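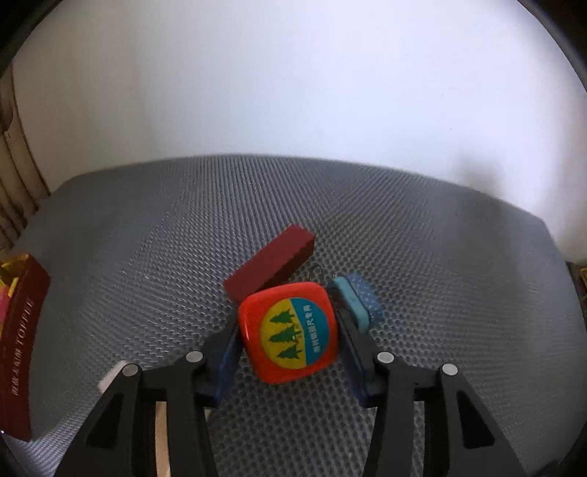 Red item with a round pine tree label, held between two blue pads.

How to record an audition track for the Ovthorpe Youth Choir

Singers applying for the August session send in one recording. Use the steps in order.

1. Download the practice file for your voice part. The piece is "Stallport Evening," arranged by Leonora Magbanua. Record measures 7 to 52 only.

2. Pick a small room with carpet or curtains. Turn off fans and phones.

3. Set the recorder at mouth height, two feet away. Play the practice file through one earbud so that it does not reach the microphone.

4. Record a test of the loudest phrase. If the level meter turns red, lower the input and test again.

5. State your name and voice part, wait two seconds, and sing. Do not stop for small errors. Edited takes are not scored.

6. Save as WAV, mono. Name the file with your last name and voice part, for example Nazari_tenor.

7. Upload through the audition form and enter piece code 1209. Keep the receipt number.

Sight-reading is heard separately in Room 355. Questions about voice parts go to Maiara Tavares at the choir office.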